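A Sunday at the Skastell workshop

I had wanted to visit the Skastell shared workshop since I read about it in the newsletter of our local electronics club. In August they hold an open day, and this year I finally took the train, which needs 2 hours from my town. I arrived a little before ten in the morning with a sandwich, a notebook and many questions, because at home I am building a small arm myself and it does not go very well.

Skastell is in the back part of an old furniture store. You pay by the month and you get a key, a shelf and the right to use the machines. At the moment there are 31 members. Some repair bicycles, one couple makes guitars, and in the room at the far end a small group builds a robot arm that should tidy up small things from a table. This last room was the reason for my travel.

The people and the arm

Eleri Lloyd opened the door for me. She does the mechanical side of the project and her partner in it is Aksel Hviid, who writes the software in the evenings after his job. They call the arm Clollari. I asked what the name means and I got three different answers from two people, so I stopped asking.

The arm is their second one. The first was too heavy for its own shoulder motor, Eleri told me, and it sank slowly when it was holding something, like a tired person. For the second arm they bought used motors for the three lower joints and printed most of the other parts on the printer in the next room. The printer was working all the day behind the door, and after an hour I did not hear it anymore.

What interested me most was the camera. In my arm the camera is on a stand beside the table, and I have a lot of trouble when the arm hides the object exactly at the moment of gripping. In Clollari it sits at the wrist and travels with the hand. Aksel let me sit at his desk and look at what it sees. It is very strange in the beginning. You lose the feeling for distances, and a basket that is an ordinary thing from the chair becomes a big brown wall of wicker.

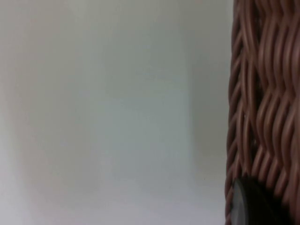
I asked him how the program can know where it is when it comes so near to something. He said that it mostly does not, and that this is his main work for the autumn. At present the arm looks from higher up first, makes a plan, and then goes down following the plan without looking much again. If somebody moves the basket in between, the hand goes to the old place. He would like it to look also on the way down, but then the picture is soft and has very little inside to hold on to. He has tried a stronger lamp. It helped with the dark objects and made the white surfaces worse.

I wrote down also these remarks, because they are useful for my own build:

The cable of the camera should have a loop at each joint. They broke two cables before they did this.

Fix the exposure by hand. With automatic exposure the colors change each time when something dark comes near the lens.

Do the calibration again after each change at the wrist, also when you only took out one screw and put it back. I did not do this at home, and I think it explains my last 7 weeks.

The coffee, and a disagreement

At eleven there was coffee in the front part. Raelene Pearce, who has the guitar bench together with her husband, explained to me how the workshop divides the costs, and she also cut me a piece of maple that I could take home. I met there Nikau Halliday. He had a different opinion about the arm than Aksel and they discussed it in a friendly way for the whole coffee. Nikau thinks that a hobby group should not write its own gripping software, as there is enough of it to download. Aksel answered that he has downloaded it, and then he needed a month to understand why it did not start. I am more on the side of Aksel, but I must say that my own program is also not an advertisement for this side.

The table

After the coffee we went back and talked about the work surface. I had expected a special one, with printed markers in the corners, as one often sees it. Clollari works on a plain white table. They had markers before and removed them, Eleri said, because they wanted an arm that can stand in a normal kitchen one day. For tests they use simple things like cubes, in clear colors and in more than one size. The color is the easy part, she explained. The size is more difficult, because the gripper must know how far to open before it arrives, and from the wrist a big cube far away and a small cube near by can look almost the same.

The fingers are dark and have a rounded tip. Eleri has made many versions of them. The early ones had a sharp corner, and it pushed a cube away when the hand came down a little bit beside it. With the round tip the cube more often turns and slides between the fingers. I held one of the old fingers in my hand and compared, and I will change mine.
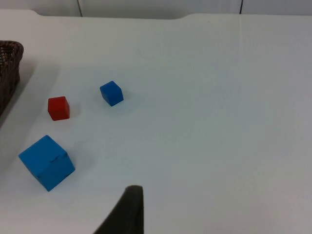 Practical information

The workshop is open for visitors on one Sunday in the month, from ten until four. There is no entrance fee, but a box for coins stands next to the coffee machine. If you want to see the arm, write before to Kiri Mahuika, who makes the plan for the rooms. The back room is small and she lets in only a few people at the same time. From the station it is a walk of some 60 minutes along the river, or you take the bus, which on Sundays goes seldom. I walked there and took the bus back.

Bring closed shoes. You can buy offcuts of wood and plastic by weight at the front, and I paid very little for a bag that I could hardly carry.

I have already moved the camera of my own arm to the wrist. The cable is at the moment too short, and I wait for the new one.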